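Kollavstead Test Kitchen, Cell 2
Pre-run inspection, arm and five-finger hand
Completed by: Tahsin Gamage
Date: 7 February 2024
Hand hours at inspection: 1,460

1. Emergency stop, wall and pendant. OK. Both latch and both need a manual reset.

2. Arm mounting bolts. OK. Paint marks still line up. Not re-torqued.

3. Wrist collar. OK. No play when pushed by hand with the brakes on.

4. Cable at forearm. ATTENTION. Outer sleeve is rubbed near the second clamp. Conductors not showing. Wrapped for now, new sleeve ordered from Wadis.

5. Finger travel, open to closed. OK on all but the index, which stops short on the first cycle and then runs normally. Same as in October.

6. Thumb zero. Adjusted. It was reading 5 counts high.

7. Approach check in the simulator before the real arm is powered. Bottle task loaded. Hand open, fingers straight, thumb out to the side, bottle between them on the counter with the toaster and the open cabinet behind. The fingers are very close to the cap at this point. Passed with comment, see below.

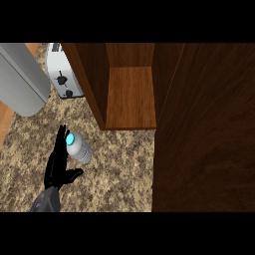 Sayaka Nagano asked that item 7 stay open until the fingertip clearance is measured with the closing motion turned off. The contact model treats the fingertips as hard, she wrote, and the real pads are soft and stick out a little farther, so a pass in the simulator is not enough to release the task. She would also like the thumb zero from item 6 copied into the model first.

Response: agreed. Item 7 changed from passed to open. Thumb zero copied over, program 705 saved under a new revision. Clearance to be measured at reduced speed with one person at the pendant.

8. Speed limit in teach mode. OK.

9. Floor marking and gate switch. OK. Gate switch is stiff. Cleaned, no parts changed.

10. Spare finger tendons in drawer. LOW. 2 left. Debashish Munshi to reorder.

Cell status: teach mode only. No automatic runs until items 4 and 7 are closed and signed.

Second signature: Nuwan Thambiah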